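How to store household cloths, towels and bedding

Last updated 05/08/2023

Most homes have more fabric in cupboards than anyone needs, and a good part of it is creased, musty or impossible to find. This guide covers sorting it, getting it ready, choosing what to put it in and keeping moths and damp away. A small flat can be done in a day. A family house may take a weekend.

What you will need

A clear floor or a large table
A clothes airer
Boxes or bags (see below)
Sticky labels and a pen that does not smudge
Old cotton pillowcases, for wrapping

Step one: bring it all together

Empty every cupboard and drawer that holds fabric and put the lot in one place. Include the cloths under the kitchen sink, the towels in the car and the spare duvet on top of the wardrobe. If you leave one cupboard until later, you will end up doing the sorting twice.

Make separate heaps for bed linen, bath towels, kitchen cloths, cleaning cloths, table linen and blankets. Put single pillowcases to one side until you have found their sets.

Step two: decide what stays

Two sets of sheets for each bed is enough for most people, plus one set for guests. Allow two bath towels per person. Kitchen cloths wear out faster, so keep enough to last between washes and a few over.

Towels that have gone thin in the middle can be cut down into cleaning cloths. Cut along the line of the weave and they will fray less. Animal rescue centres often take old towels and blankets, but ring first, as many do not accept duvets or pillows with feather fillings.

Step three: wash and dry

Never put anything away dirty. Old sweat and food marks turn yellow over a few months and are much harder to shift afterwards. Skip the fabric softener on towels and cleaning cloths, as it leaves a coating that stops them soaking up water.

Drying matters more than washing. A towel can feel dry on the outside and still be damp in the hem. Leave everything on the airer overnight after it seems ready, and check thick seams with the back of your hand. In a cold room allow a second night.

Step four: fold to fit

Fold to the size of the shelf or box. Measure the inside width, take off a finger's breadth and fold the first item to match. Use that one as your guide for the rest of the heap.

Small cloths do not need careful folding. Fold them once or twice and push them down into a food box with straight sides. A box you already own will do, including one that has lost its lid, if it is going inside a drawer.

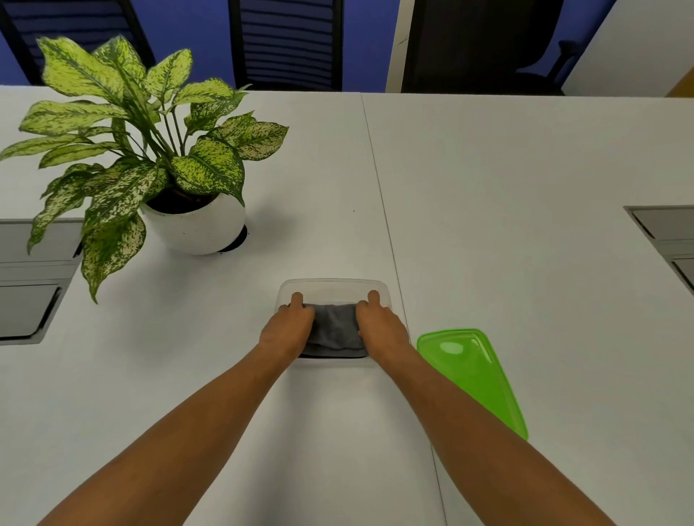

Pressing a folded grey cloth down into a plastic food box.

For sheets, fold the flat sheet, fitted sheet and all but one of the pillowcases, then slide the bundle inside the last pillowcase. Each set then comes out of the cupboard in one piece.

Step five: choose the right container

Clear plastic boxes are good for things you use every week. They wipe clean and you can see what is in them. Use a loose lid or none, so that any leftover damp can get out.

Cotton bags suit wool and anything old or delicate. The Folstead zipped bag is a decent size for two blankets, and the Nurkinard one is deeper and will take a double duvet.

Vacuum bags save space but flatten feathers. Use them for man-made fillings only, and for no more than 4 months at a time.

Avoid cardboard. It holds moisture, and the glue can attract insects.

Step six: label and put away

Write the contents and the bed size on the short end of the box, where it will face you on the shelf. Keep heavy things low down and leave a gap at the back of the cupboard — outside walls get cold, and fabric pressed against them picks up mould.

Cedar blocks help to keep moths off but do not kill them. Sand them lightly when the smell fades. If you find holes, wash or freeze everything in that cupboard and vacuum the corners before anything goes back.

Through the year

Swap summer and winter bedding in October and check for damp as you go. Put newly washed sheets at the bottom of the pile so that each set gets its turn.

Common problems

Musty smell: wash again with a cupful of white vinegar in the drum and no softener, then dry outdoors if you can.

Yellow fold lines: soak white cotton overnight in oxygen bleach, following the packet. Refold along different lines next time.

Lids that will not close: take one item out. Cloth packed too tightly creases badly and does not air.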